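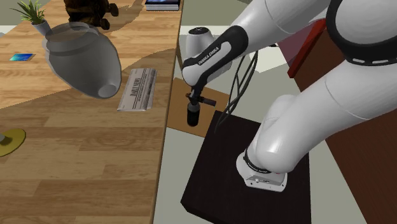
4. Simulated workspace and student trials

4.1 Set-up

Everything in this section ran in simulation. The real arm at Drirnovthorpe was booked out for most of the term, so the group (second years, plus two from the evening class) built the task in Hestix first and planned to move over later. Did not happen in time. Results below are sim only.

The scene has a Franka arm next to a wooden tabletop, with household clutter on and near it. Newspaper, plant in a white pot, a book, a saucer, a small card with a picture on it. The target object is a large grey jug. Figure 2 shows one rendered view, with the gripper pointing down well away from the jug and the jug on its side, a little above the table surface. We kept the clutter in for all runs reported here. An earlier version with a bare table gave nicer numbers and taught the students very little, so it was dropped.

Lighting was left as it came. One part of the tabletop is in shadow and two students wanted it evened out - we said no, a detector that falls over on a shadow is worth finding out about in November and not the week before the demo.

4.2 Task

Pick up the jug, hold it upright, put it down on the table. Sounds easy. The rim is wide and the neck is narrow, so where to grip is a real choice, and the jug can start in any orientation. Students wrote their own grasp planner. Path planning was given to them (Nalix, default settings, no tuning allowed). Each pair handed in one script and one page of notes.

A run counted as a success if the jug ended upright on the table with no contact between the arm and anything else. Touching the newspaper was a fail. This was argued over a lot. Zewditu Lemma's view was that paper can be pushed aside with no harm done, and for a kitchen robot she is probably right, but the contact check in Hestix does not know paper from pottery and we did not have time to teach it.

4.3 Runs

Each script got 50 runs with the start pose of the jug changed every time. Same list of poses for every pair, so scripts can be compared run by run. Time limit 38 seconds of simulated time, anything over was a fail even if the arm was clearly about to finish.

The best script, by Effie Morrison and partner, managed 38 of 50. It grips at the rim when it can and otherwise goes for the neck with a slower approach. No learning in it, just a short list of rules and one check for table clearance. The weakest managed 9. That pair had trained a small network on 500 rendered views and it did well on those views, less well on anything else. Nearly all the views had the jug standing up. They spotted this themselves and wrote it up properly, which we marked higher than the score.

A baseline script from the course (always go for the object centre, close the gripper, hope) was run on the same poses and is in the table at the end of the section.

4.4 What went wrong

Three kinds of failure came up again and again.

Wrong frame. The student code gave the grasp pose relative to the table, the planner wanted it relative to the arm base. Arm sets off confidently towards the floor. Almost every pair lost an afternoon to this. Next year the frame name goes in the function call and the planner refuses without it.

Clutter contact. Mostly the newspaper, as above, and mostly on the way down. Sripts that came in from directly overhead did better than ones that came in from the side.

Slip. Jug lifted, then lost during the turn to upright. We suspect the friction value, which was copied over from the Ortuño set of object models and never checked against a real jug. It may be too low. We have not rerun with a higher value - the students had already handed in and changing it after the fact seemed unfair. So read the slip failures with that in mind.

4.5 Notes on teaching

Rendered views helped more than the logs did. Students would stare at a column of joint angles and see nothing, then open a still and say at once that the gripper was on the wrong side of the table. We now ask for at least one still per failed run in the notes. Cheap to produce and it makes the write-ups much easier to mark.

Pairs worked better then groups of four, which we tried in the first fortnight. In the fours one person typed.

The scripts, the pose list and the scene file as used were frozen on July 6, 2026. Later fixes to the scene (friction, mainly) are kept seperate and are not used in the table below or in Section 5, where we go through the marking scheme.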